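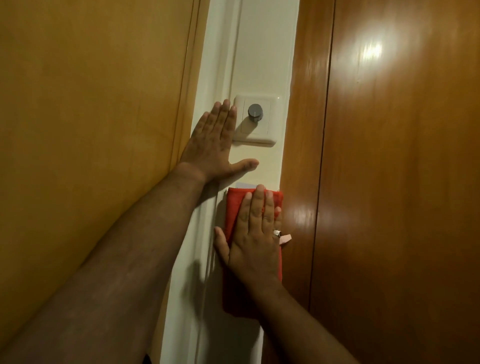
Zindberg, April

Home Forum > Cleaning > Walls and woodwork

Thread: That skinny strip of white wall between wood and a door

hallmonitor70
I have a strip of white painted wall with yellow-orange wood on one side and a reddish-brown door on the other. The dimmer switch lives in the middle of it. Everyone in this house finds that dimmer by feel, in the dark, after eating something. So twice a year I get out a red cloth, fold it until it's the width of the strip, and go at it.

My question is what you all use on the paint around the switch plate. Plain water moves the gray around. Dish soap gets it off but leaves a shine, and now there's a patch by the knob that looks like it's been to a spa. The paint is Datus eggshell, if that matters.

plinthcomedy
Eggshell will do that. You aren't leaving soap behind, you're polishing the paint. Wring the cloth until it complains, then wipe up and down with no circles. And the shiny patch is yours forever now. Congratulations.

Ladi Ogundipe
Disagree on the circles. I've done small light circles on eggshell in 2 apartments with no shine. It's pressure that does it. People lean on a wall like they're trying to get into the neighbor's place.

Also please turn the power off before you get a damp cloth anywhere near a dimmer. Spray goes on the cloth, never on the wall.

plinthcomedy
Circles are pressure, Ladi. That's how arms work.

Ladi Ogundipe
Maybe yours.

mrs_coaster
Has anyone tried Wetamix? My sister swears by it but she also swears by putting a fork in the champagne.

hallmonitor70
I have half a bottle of Wetamix under the sink. It says "all surfaces" on the front and then lists six surfaces on the back that it doesn't mean.

Update for those following this thrilling saga. Power off, barely damp cloth, up and down on the left half, light circles on the right half. I can't tell the halves apart. The shiny patch has not changed its mind.

While I was at it I kept going along the white trim, and then I made the mistake of looking at the wood. Big brown grain, lots of dark streaks, so I'd assumed for years that it was clean. Brown hides a great deal. The cloth is not doing so well either, the top edge has started to fray and there are threads sticking up off it. I fold it in half lengthwise so I get more clean sides, but then the ragged bit ends up right where I want a neat corner for the groove.

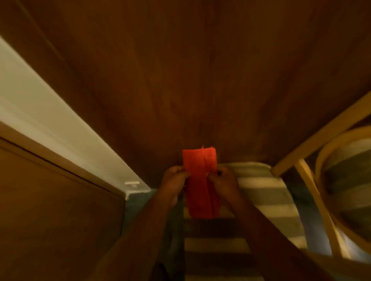
Ogunleye says to hem it or toss it, because a loose thread will catch on the first rough spot in the trim and leave a whisker behind. For the groove, wrap the cloth over an old plastic card and run it down once. Don't go back and forth or you just repack the dirt at the bottom.

plinthcomedy
Hem a cleaning rag. What do you do with the mop, have it styled?

Ogunleye
Four stitches a side. It takes less time than this thread has.

mrs_coaster
I'd be more worried about a red cloth on white paint, hems or no hems. I had one bleed on a windowsill and it looked like a crime. Wash it on its own first, or use a white one and be able to see what you're picking up.

hallmonitor70
I don't want to see what I'm picking up. Hence red.

It's been through the wash plenty, so I think the color has left as much as it's going to. I'll try the card in the groove tonight. Does anybody know if Datus still sells the eggshell in the tiny cans? If I'm stuck with the patch I may as well paint over it and get a different patch.

Ladi Ogundipe
They do, but do the whole strip, top to bottom. It's narrow. You'll be done before the kettle is.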